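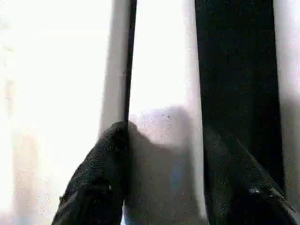

Katiyar Group Wins Seed Grant for River Sensing Work

Home | News | People | Seminars | Archive

Devendra Katiyar and his students have landed one of this year's department seed grants, and we could not be happier for them! Their project, Plasari, will track how road salt moves through small streams after a thaw. It was picked from a pool of 79 proposals.

The idea is simple enough to explain over lunch (Devendra has, many times). Cheap conductivity probes go into the water at spots the usual monitoring stations skip, and a model decides which probes should report more often when a salt pulse is on its way. Doctoral student Shanti Nishad wrote the first version of that model during her second year, and it already runs on a battery pack the size of a paperback. 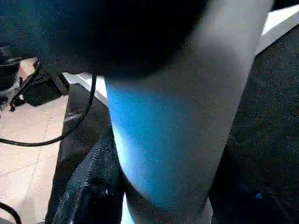

Lab notes, October

The grant covers 145 probes and two field seasons. Chrysoula Psarras will run the chemistry side, checking readings against bottle samples — a big job, with about 3000 samples expected before the end. "I've already asked for a second fridge," she told us.

The group is looking for two undergraduates who like data and don't mind mud. Stop by the Droletti Building before noon and ask for Shanti.

Comments

Njål M.: Great news, well deserved. Will the probe data be open to other groups?

Shanti N.: Yes! Raw readings go up at the end of each season.

Sushil Thakur: Congratulations to the whole team. Please put one in the creek behind Parking Lot C.

Contact the newsletter editor | Copyright Department of Environmental Engineering | Back to top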